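September, bench notes, tower no. 3 (ex Stosholm office lot)
3 min read

Started 2 pm. Tower on its side on the slatted bench, side panel off. Yasuo wants the memory area and CPU socket gone over before we decide if this one gets rebuilt or goes for parts.

Notes for Elsie, who is doing the next one:
- Blue latch at the end of the case is stiff. Push it and lift the panel at the same time.
- Alternate white and black latches on the memory slots. I'm reading these as channel pairs, so fill the white ones first. Check the board manual, I haven't.
- Leave the hard drive in its blue rails until Aitana has logged the serial.

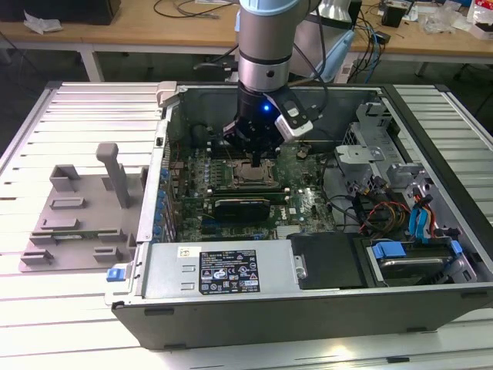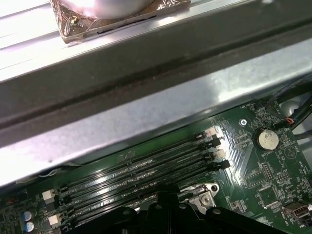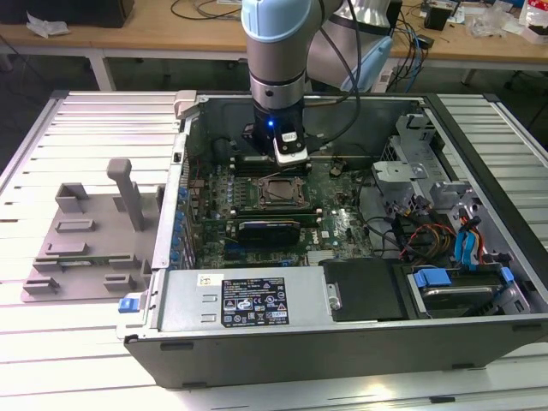
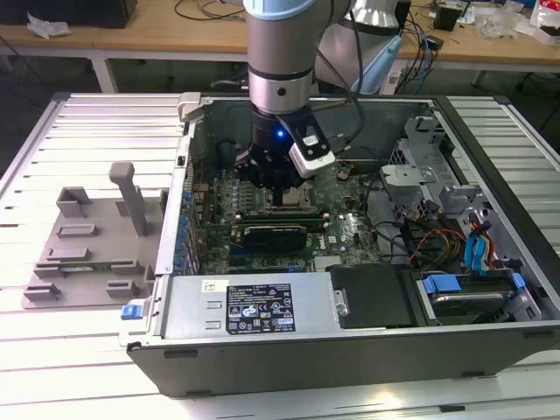 Tower no. 3, side panel off, green board in place. Second one is the close view of the memory slots, all four empty.

Allow 15 minutes for the socket area. Keep the dust cap from the spares drawer handy and don't touch the contacts. The card stays in until the memory is sorted.

Macarena says the Trellora shelf has over 288 sticks in it, unsorted. I need 2 matched ones. Asked Ignacio to pull some and label the bag this time.

To do: find the board manual, wipe down the inside of the case, order thermal paste (Eklund, small tube).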